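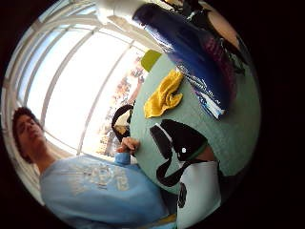
The bus to Skulel leaves at twenty past, or doesn't. Bring coins. Bring a sweater too, the heater has two settings and one of them is broken.

Worth it, though. August is wrong for Skulel, everyone goes in August. Go when the orchards above Kolard are done and the growers have time to talk. Plums mostly, a few old pears. Forty trees to a family, give or take a bad storm.

Lunch at Paulík, by the bridge. Dumplings, sour cabbage, a soup that changes when the cook feels like it. No menu in the window anymore. Cash only, closed by 3. I got there at ten to and was fed anyway, standing up, next to the coats.

Then the walk. Up past the mill, left at the shrine, keep the creek on your right. Mud. The path gets vauge near the top and the markers were painted by somebody with a very small brush. Nearly 20 minutes lost there, going in circles round the same barn.

Momia is the other reason to come. Part bakery, part secondhand bookshop, bad at opening on time. The poppy seed roll sells out first so get it before teh walk, not after. Eat it on the bus back.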